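Alva parliament votes on the Skomgate border deal tonight. Watching the stream, will post as I go

123 seats, goverment needs two more yes votes 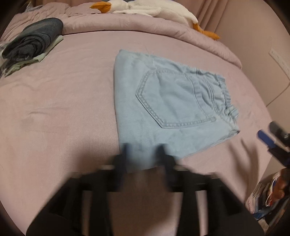

Pavura still won't say if it'll sign. Third draft in three weeks and their envoy flew home at noon. Half listening while the laundry gets done, denim shorts folded on the pink sheet, speaker still going on about transit fees

Recess now. Skindham bloc asking for a delay till July

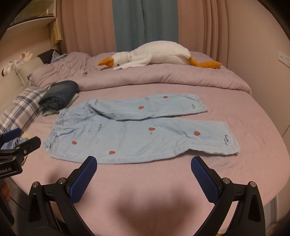

They wont get it imo. Opposition wants this over too. Back at 9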